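Moving to a smaller place, month two

We left the house in Zemcombe in August and moved into the flat on the other side of town. It has four rooms where we used to have 9. I said I would write down how it was going, mostly so I would remember later, and this is the second of these posts.

The boxes are nearly done. What is left is books, cables, and one carton marked "desk" that I keep moving from one side of the hall to the other. I gave away the big bookcase and kept the low one. It holds less than I thought, so the cookbooks went on top of the fridge and the atlases are under the bed.

The kitchen was the hardest to sort. I had two colanders, two kettles and a fish pan I had used once. The second kettle went to my sister. The pan is still here.
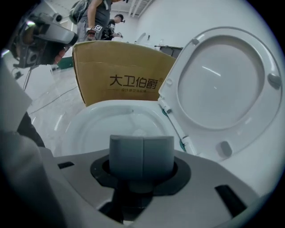 Noise is the thing I had not planned for. In the old house the nearest neighbor was across a yard, and now there is one over my head and one through the wall. Pipes carry more than voices do. I can hear water running upstairs before six in the morning, and I assume they can hear mine. With that in mind I have got into the habit of lowering the toilet lid by hand. It has two small gray rubber bumpers on the inside, but I would still not want to let it drop at midnight. I also put felt under the chair legs and moved the radio off the shared wall, and I wear slippers now, which I never did before.

Bills are lower. I have only had the first one for heating, and it covered a warm stretch, so I will wait for winter before I say much about it. The walk to the Stitine market is shorter, and I go more often and buy less each time. The bread there is better than I remembered.

I miss the yard. There is a window ledge that gets sun until the early afternoon, and I have basil and chives on it. The chives are doing fine. The basil needs a bigger pot, and I still have to find the bag of soil, probably in the hall closet behind the ironing board.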